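Home | Animals | Plants | Space | Ask Me Anything
Print this page | E-mail to a friend

Why do dried flowers last so long?

Hi, it's Ronja again! My neighbor Farzana has a bunch of flowers hanging upside down in her kitchen, and it's been there since July. So why doesn't it rot?

Well, a fresh flower is full of water. Tiny living things called bacteria and mold love water, and they munch on anything soft and damp. That's why a forgotten bouquet gets slimy (yuck!). Take the water away and the munchers can't get going - they need a drink just like you do.

Want to try it? Pick two flowers with stiff petals, tie the stems with string and hang them somewhere dark and airy. Sunlight fades the color, so a closet is great. Then wait 2 weeks and don't poke them! Mine always lose a petal or two, because dry petals get crisp like cereal.

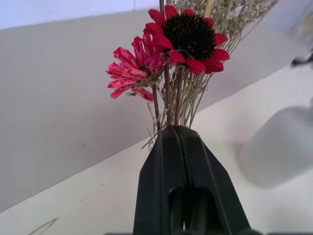
Some flowers feel papery even while they're growing. Strawflowers are like that, and they're my favorites for drying. Roses take longer - they have so many petals packed together!

We use cookies to make this site work. OK | Read more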